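Forum Club Robotique Rinadberg > Projet Bugti (pince à main, collecte) > Reflets, table ronde et liste d'objets

mkassa
lundi, 18h40
Salut tous. Je relance parce que la séance d'août approche et on a toujours pas tranché. Sur les essais de la table ronde le suivi de pose décroche. 411 épisodes enregistrés, j'en jette 20 direct, trajectoire qui saute. Presque tous côté fenêtre. Je propose une nappe mate et on recommence. Avis ?

zarmi_m
Contre la nappe. Le but du projet c'est des vraies tables chez des vraies gens, pas un labo. Si on met une nappe partout le modèle apprend la nappe.

pti_boulon
+1 nappe. On est un club, on a 11 séances dans l'année, pas le temps de déboguer la lumière du jour.

mkassa
@zarmi_m ok mais là c'est pas un détail, la trajectoire part de plusieurs cm d'un coup. Inexploitable.

zarmi_m
Tu as regardé les sauts image par image ou juste le graphe ?

mkassa
Le graphe. Pas eu le temps pour les images.

zarmi_m
Ben voilà. Moi j'ai ouvert l'épisode 404. Le saut arrive pas quand la pince passe au dessus du reflet, il arrive quand elle descend très près et que la table bouche toute la vue. Plus assez de points au loin pour s'accrocher. La nappe changera rien, ce sera même pire, surface unie = zéro texture.

gecko77
Elle a raison sur la texture. Déjà eu ça avec le montage Cletar l'an dernier, nappe blanche, catastrophe. On avait fini par poser des journaux en dessous.

pti_boulon
Les journaux c'était moche mais ça marchait lol

mkassa
Bon. Admettons. Alors quoi ? On approche plus haut ? Les petits objets à plat faut bien descendre.

zarmi_m
Descendre moins vite, et commencer chaque épisode avec deux secondes où on regarde la pièce. Le suivi a le temps de se caler. C'est dans le guide de Mirkberg, page installation, personne le fait.

gecko77
Deux secondes x 411 épisodes, bonjour le stockage.

zarmi_m
Le stockage on s'en fiche franchement. Le disque est à moitié vide.

loutre_servo
Je débarque, j'ai raté les deux dernières séances. C'est quoi la tâche exactement ? Ranger la table ou trier ?

mkassa
Trier. On prend un objet, on le pose dans la bonne zone. Rigides d'un côté, mous de l'autre. Au départ on voulait faire par couleur mais trop facile.

loutre_servo
Et les trucs semi mous ? Un tube par ex, c'est rigide ou mou ?

mkassa
Mou. Enfin ça dépend si il est plein.

zarmi_m
Non mais voilà, c'est exactement le problème, la catégorie est pas définie. Deux personnes ont trié différemment la semaine dernière. Si nous on est pas d'accord le modèle a aucune chance.

pti_boulon
On peut faire trois zones. Rigide / mou / sachet plastique. Les sachets c'est un cas à part de toute façon, la pince glisse dessus.

gecko77
Contre. Trois zones sur une table ronde on se marche dessus. Et elle glisse pas, vous serrez de travers. Faut prendre perpendiculaire à la longueur, les deux patins bien à plat.

pti_boulon
Je serre droit merci

gecko77
J'ai vu tes épisodes.

mkassa
On se calme. Les patins on les change avant la séance, ceux de rechange sont dans le tiroir du haut. Par contre merci de nettoyer les vieux au lieu de les jeter, ça coute.

loutre_servo
Question bête : pourquoi on prend pas juste des cubes ? Tout le monde fait des cubes.

zarmi_m
Parce que tout le monde fait des cubes.

mkassa
Et parce que le dossier du concours de Rinadberg demande des objets du quotidien, formes variées, au moins une partie souple. C'est écrit noir sur blanc, critère 2. Avec des cubes on a zéro sur cette ligne.

loutre_servo
ok ok

gecko77
Sinon pour la liste d'objets, on garde les mêmes à chaque fois ou on change ? Perso je garderais. Comparer deux séances avec des objets différents ça veut rien dire.

zarmi_m
Un noyau fixe et le reste qui tourne. Et les positions de départ au hasard, pas alignées comme à la parade. Sur les premiers épisodes tout est bien rangé parallèle, forcément ça marche.

mkassa
Noyau fixe ça me va. Le dossier veut aussi un protocole écrit, donc va falloir le rédiger pour de vrai. Qui s'y colle ?

pti_boulon
Pas moi, j'ai fait le dernier

loutre_servo
Je peux essayer si quelqu'un relit. Jamais fait.

zarmi_m
Je relis. Fais court, deux pages max. Matériel, placement, départ, prise, pose, quand on jette un épisode. Surtout le dernier point, là chacun jette comme il veut.

mkassa
Pour moi on jette si : objet tombé hors de la table, main dans le champ, saut de suivi. Prise ratée puis rattrapée on garde.

gecko77
Prise ratée on jette ! On va pas lui apprendre à rater.

zarmi_m
On lui apprend à rattraper. C'est utile. Gardez les mais avec une étiquette, on filtrera après si besoin.

gecko77
Mouais. Étiquette ok. Mais je veux voir un entrainement avec et un sans avant de dire que c'est mieux.

mkassa
Vendu. Deux entrainements. gecko77 tu les lances ?

gecko77
Si la machine de la salle est libre oui.

loutre_servo
Premier jet du protocole posé dans le dossier partagé. J'ai mis la vitesse de descente "lente" mais je sais pas donner de chiffre, à compléter. J'ai pas tranché rigide/mou non plus.

zarmi_m
Lu. Bien. Vire l'intro d'une demi page, le jury la lira pas. Et "placement aléatoire" faut dire comment, sinon chacun refait sa petite rangée. Tirer l'angle au dé par ex.

pti_boulon
au dé... on en est là

mkassa
Le dé c'est très bien. Pas de nappe du coup, je m'incline. Mais si ça saute encore je ressors les journaux.

zarmi_m
Pour la définition rigide/mou je propose un truc simple : on appuie avec un doigt au milieu, ça s'enfonce = mou. On le fait une fois par objet, on note, on en parle plus. Dans le noyau fixe je mettrais la boite noire en carton, posée en biais exprès, les baguettes de bois dans leur sachet transparent avec l'élastique au milieu, et le tube doré. La boite est facile, elle sert de repère. Les baguettes c'est le cas pénible, bois dur dans plastique froissé, donc gecko et boulon vous ferez le test du doigt ensemble et vous vous mettrez d'accord. Le tube entre les deux, coincé contre le papillote rouge, faut que la pince aille le chercher sans embarquer le voisin, c'est ça que je veux voir dans les épisodes. Les deux petits paquets en tissu noir on les laisse tourner, pas dans le noyau, noir sur table sombre j'ai peur que ça plombe tout dès le début. Disposition à reprendre pour la prochaine, loutre tu la colles dans le protocole section placement.
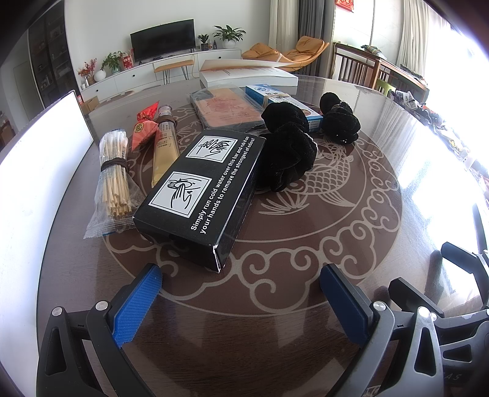
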